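Mimisora サポート掲示板
チケット:畳んだ布を持ち上げるとき、上の一枚だけがすべって抜けてしまいます
状態:対応中
区分:学生プロジェクト/把持/データ収集
受付日:2025年9月12日

最初のご相談

いつもお世話になっております。大学のロボットサークルで、家の中の片付けをテーマにした班の活動をしている者です。Mimisora を使わせていただくのは今年が初めてで、わからないことだらけの中、この掲示板の過去ログには本当に何度も助けられてきました。まずはそのお礼をお伝えしたくて、前置きが長くなってしまいすみません。

私たちの班は、10月の学内発表会で「ベッドの上に置かれた衣類を拾って、別の場所へ移す」という課題を見せる予定です。手持ちのグリッパーで人間がお手本の動作を集めて、それを Mimisora に読み込ませて学習させ、最後にサークルの卓上アームで再生する、という流れで進めています。タオルと綿のTシャツまではとても順調で、初めてアームがタオルを運んだ日には、部室で思わず拍手が起きたほどでした。

ところが、サテンのようなつるつるした生地に替えたとたん、うまくいかなくなりました。畳んだものをまとめて挟んだつもりでも、持ち上げる途中で上の一枚だけが指についてきて、残りがするりと落ちてしまうのです。綿では一度も起きなかったことなので、班のみんなで首をひねっています。

環境は次のとおりです。

ソフト:Mimisora(学生ライセンス)
データの整理:Fivent のテンプレートをそのまま使用
再生側:Tunstall の卓上アーム、グリッパーの指は手持ち側と同じ形のもの
集めたお手本:全部で252本、うちサテン系の布は60本に届かないくらい
学習の設定:300エポック、それ以外は初期値のまま

試したことも書いておきます。閉じる力を少し強めにしてみましたが、今度は布にしわの跡が残ってしまい、生地の持ち主である班員にたいへん申し訳ないことになりました。動作をゆっくりにすると多少ましになりますが、発表の持ち時間に収まりません。どこから手をつけたらよいか、お知恵を貸していただけないでしょうか。

サポートからの返信(1回目)

ご丁寧なご報告をありがとうございます。タオルが運べたときの拍手のお話、こちらでも読みながらうれしくなりました。最初の一歩がちゃんと動くと、その後のがんばりがきくものですよね。

さて、サテンの件ですが、学習の設定よりも先に、お手本の集め方を見せていただけたらと思います。布の種類で急に成功率が変わるときは、挟む位置の深さか、指を入れる角度のどちらかがお手本の中でばらついていることが多いです。次の点を教えてください。

・布を挟むとき、指先は下に敷いてあるものに触れていますか
・畳んだ布の「輪」になっている側と、端が重なっている側の、どちらから挟んでいますか
・収集中の照明は部屋の明かりでしょうか、それとも窓からの光でしょうか

三つめは少し意外に思われるかもしれませんが、つやのある布は光の当たり方で見え方がずいぶん変わりますので、念のためです。作業の様子がわかる写真も一枚添えていただけるとたいへん助かります。

相談者からの返信

早速のお返事、ありがとうございます!夜遅くに書き込んだのに朝には返ってきていて、班のみんなで驚いていました。

いただいた三つの点について、順番にお答えします。

指先は、触れているときと触れていないときがあります。お手本を集める係が交代制で、私は布の下まで差し込むつもりで動かしていたのですが、別の班員は「下のベッドカバーまで一緒につかみそうで怖い」と、少し浮かせていたそうです。言われるまで、お互いのやり方が違うことに気づいていませんでした。お恥ずかしいです。

挟む向きも決めていませんでした。畳んだものをぽんと置いて、そのときの向きのまま挟んでいます。

光については、昼間に集めたものは窓からの光がかなり入っています。緑のサテンの布を使った回の写真を添えます。下のカバーも柄物なので、布と敷物の境目がわかりにくいのではないかという意見も班の中で出ていて、そのあたりも見ていただけるとありがたいです。

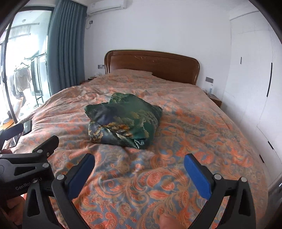 サポートからの返信(2回目)

写真をありがとうございます。拝見して、いくつか腑に落ちるところがありました。

まず敷物との境目のご心配ですが、緑の布とオレンジやピンクの柄のカバーとでは色がかなり離れていますから、私はそこまで心配しなくてよいと思います。むしろ目を引いたのは、布の上の面が光を拾っているところと、手前の縁がカバーの上にくるんと丸まっているところです。こういう丸まった縁は、指が浅く入ると外側の一枚だけをつまんでしまいやすく、ご報告の症状とよく合います。もう一つ、カバーにもゆるやかなしわの山がありますね。指先を低く入れたつもりでも、しわの高さの分だけ深さが変わってしまいます。

そこで、次の順番で試してみていただけますか。一度に全部変えると何が効いたのかわからなくなりますので、面倒でも一つずつお願いします。

手順1 係の間で挟み方をそろえる
指先が敷物に軽く触れるところまで下ろし、それから閉じる、と決めてください。下のカバーを少しつまんでしまった回は失敗として印をつけ、学習からは外します。Fivent のテンプレートなら備考欄に「除外」と書くだけで読み飛ばされます。

手順2 輪の側から挟む
畳んだ布の輪になっている側を手前に向け、そこから深めに挟みます。

手順3 敷物のしわを手で軽くならしてから始める
ずっと平らなままだと今度は本番のしわに弱くなりますので、そろえるのは最初の30本ほどで十分です。その後は少しずつ崩していってください。

手順4 サテンだけの追加データで学習し直す
今のお手本を捨てる必要はありません。綿の分はそのまま残し、サテンの分だけ新しいものに差し替えます。

閉じる力は初期値に戻しておいてください。布に跡がつくのは、班員さんのためにも避けたいですものね。

相談者からの返信

詳しい手順をありがとうございました。印刷して部室の壁に貼りました。

手順1と2まで終えたところで、途中経過をご報告します。新しく集めたサテンのお手本だけで学習し直し、アームで20回試したところ、まとめて持ち上がったのが14回でした。前は20回のうち5回でしたから、かなりの進歩です。閉じる力は初期値のままなので、しわの跡もつかなくなり、持ち主の班員もほっとしています。

失敗した6回のうち4回は、昼間の明るい時間に集中していました。夕方以降はほとんど落としません。最初のご返信で光のことを聞かれていたのを思い出し、なるほどと思いました。カーテンを閉めて集め直すべきでしょうか。それとも明るいままのお手本を増やすほうがよいのでしょうか。発表会の教室には大きな窓があり、当日の天気も選べないので迷っています。

もう一点、関係があるかわからないのですが、学習の記録に「フレーム欠落 1180」という警告が出ていました。再生はできているので、そのままにしてあります。

サポートからの返信(3回目)

20回中14回、おめでとうございます!手順を二つ入れただけでそこまで上がるのは、もとのお手本が丁寧だったからだと思います。

光については、発表会の教室に大きな窓があるのでしたら、明るいお手本を増やすほうをおすすめします。カーテンを閉めた回、半分開けた回、全部開けた回を同じくらいの本数で混ぜてください。布を置く向きも少しずつ回していただくと、つやの出る場所が偏らずに済みます。

警告のほうは、録画側の保存が追いつかず、コマが抜けたときに出るものです。数字は全部のお手本を合わせた枚数ですので、一本あたりで見ればわずかですし、再生できているのでしたら急がなくて大丈夫です。ただ、ある一本に固まって抜けていると困りますので、記録の一覧を「欠落の多い順」に並べ替えて、上のほうに飛び抜けた回がないかだけ見てみてください。もしあれば、その回にも「除外」をつけていただければ結構です。保存先を Pirine の同期フォルダにしている場合は、収集中だけ同期を止めておくと出にくくなります。

相談者からの返信

並べ替えてみたら、飛び抜けた回が3本ありました。保存先もおっしゃるとおり同期フォルダのままでしたので、止め方を調べて、収集中は切っておくことにしました。3本には「除外」をつけてあります。

今週はカーテンの開け具合を変えながら集める予定です。手順3のしわのほうもまだですので、一緒に進めて、また20回試した結果をこちらに書き込みます。それまでチケットは開けたままにしておいていただけると助かります。どうぞよろしくお願いいたします。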